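Emetti Bench Cell – Set-Up Guide
Section 2: Planning and Budgeting Before You Order

Issued July 20, 2026

2.1 Purpose of this section

This section is intended for the person responsible for purchasing the Emetti Bench Cell and for the person who will sign off on the room in which it is installed. It covers the choice of configuration, the site survey, the preparation of the budget, and the order of purchase. Mechanical installation is covered in Section 3. Programming is covered in Section 5.

Complete this section before requesting a formal quotation. Changes made after the quotation has been accepted are handled as new orders and are subject to new lead times.

2.2 Define the work

The cell is sold for bench-scale disassembly, inspection and part handling inside electronic equipment. The configuration you need depends on the work more than on the number of units you expect to process.

1. List every type of equipment that will be placed on the bench. Group the list by case size.

2. For each type, write down the tasks to be done by the arm and the tasks to be done by an operator. Opening side panels, cutting cable ties and removing glued parts should be entered as operator tasks unless Emetti has confirmed otherwise in writing.

3. For each arm task, record the smallest part to be gripped and the narrowest gap the gripper must enter.

4. Mark any task in which the gripper must hold a thin tool or rod. These tasks call for the padded fingertips, Option F2.

5. Set aside two units of each type as trial pieces. Do not use equipment that must be returned to service.

Note: Measure the gap with all neighboring parts in place. A gap measured on an empty case will be wider than the one the gripper meets in service.

Desktop computers deserve particular attention at this stage. The processor area is often the most crowded part of the board, and the power supply can limit the approach from one side. 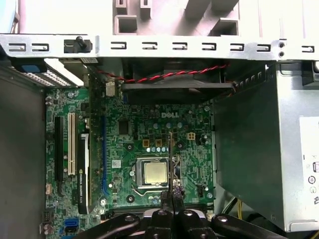

Reading time for this section: 7 minutes

Work around an exposed processor, with the cooler off and the power supply still in the case, should be entered on the planning sheet as "restricted access." A Dell board with a Quadro K620 graphics card in place is a suitable trial piece for this class, as the expansion slots, the socket lever and the cross-bracket all have to be taken into account when the approach path is planned. Where a case has a metal cross-bracket, record its height above the board and state whether it may be removed.

Caution: Contact between the gripper and an uncovered processor or socket can cause damage that is not visible. Equipment used in restricted-access trials should be treated as scrap afterward unless it has passed a full electrical test.

2.3 Select a configuration

Three configurations are available. They share the same controller and can be upgraded in one direction only, from the smaller to the larger.

Configuration A – Single arm, fixed base, standard fingertips. Suitable for open trays and for cases with wide access from above.

Configuration B – Single arm, fixed base, padded fingertips and wrist camera. Suitable for restricted-access work. Most sites processing desktop computers should begin here.

Configuration C – Two arms on a shared rail, padded fingertips and wrist cameras. Suitable where one arm must hold a part while the other works on it.

Note: Configuration C requires a floor-standing base. It cannot be mounted on an existing workbench, even one that meets the load requirement for Configuration B.

If your task list contains a mix of open and restricted-access work, select the configuration that covers the most demanding task. Buying Configuration A with the intention of adding a camera later is permitted, but the wrist assembly must then be replaced as a unit, and the original assembly is not accepted in exchange.

2.4 Survey the site

Carry out the survey in the room where the cell will be used. A survey of a similar room is not accepted.

1. Measure the bench or floor area. Allow clear space on all sides for the full reach of the arm, plus a walkway for the operator.

2. Confirm that the bench does not move when pushed firmly at one corner. Benches on casters are not suitable, whether or not the casters lock.

3. Confirm that a dedicated electrical circuit is available. The controller must not share a circuit with heaters, compressors or soldering stations.

4. Check the lighting at the time of day when the cell will be used. Direct sunlight on bare metal parts causes glare in the wrist camera. Blinds should be included in the budget where necessary.

5. Identify the route by which the crate will enter the building, including door widths and elevator capacity.

6. Record the location of the nearest grounding point for static protection.

7. Enter the results on Form 767 and keep a copy on site.

Caution: Do not order the cell until the electrical circuit has been confirmed by a qualified electrician. A statement from the building owner is not sufficient.

2.5 Prepare the budget

The price of the cell is only part of the cost of bringing it into service. The following items should each have a line in the budget, even where the amount is zero.

Equipment: arm or arms, controller, gripper, fingertips, wrist camera, base, emergency stop and guarding.

Consumables: replacement fingertip pads, fuses and cleaning supplies. Pads wear fastest on restricted-access work and should be budgeted for separately from other spares.

Fixtures: the clamps or nests that hold each case in position. Plan for one fixture per case size from the list made in 2.2. Fixtures are supplied by Leemans and are quoted separately.

Site work: electrical circuit, lighting, blinds, floor marking and any changes to the bench.

Training: operator training is held at the Devdale training center. Travel is not included in the course fee. Each shift should have at least two trained operators so that the cell is not left idle during absences.

Support: the warranty runs for 12 months from the date of acceptance. Extended support must be ordered before the warranty ends. Sites that let it lapse are charged for an inspection before support can be resumed.

Operator time: allow for the hours spent on trials, path teaching and first-run supervision. This line is the one most often left out of budgets submitted for review.

Note: Budget for the trial period and for regular operation on separate sheets. Output during the trial period should not be used to estimate yearly savings.

2.6 Place the order

1. Send the completed task list, Form 767 and the budget sheets to the Emetti planning office in Sinville.

2. Review the written comments returned by the planning office. Any task marked "not supported" must be removed from the task list or assigned to an operator.

3. Request a formal quotation for the cell and, at the same time, a fixture quotation from Leemans. Check that both refer to the same revision of the task list.

4. Order the fixtures first. They have the longer lead time, and the cell cannot be accepted without at least one fixture in place.

5. Order the cell and reserve training places in the same week.

6. Schedule the site work so that it is complete 7 working days before delivery.

Note: The planning office is closed for the first week of January. Documents received during that period are entered in the order in which they arrived once the office reopens.

2.7 Before delivery

Confirm in writing the name of the person who will receive the crate and the place where it will be stored. The crate must be kept indoors, upright and unopened until the installer arrives. If the tilt indicator on the outside has changed color, note this on the carrier's delivery receipt before signing and inform Emetti the same day.

Keep the trial pieces set aside in 2.2 close to the bench. They will be needed for the acceptance test described in Section 4.

Continue to Section 3: Mechanical Installation.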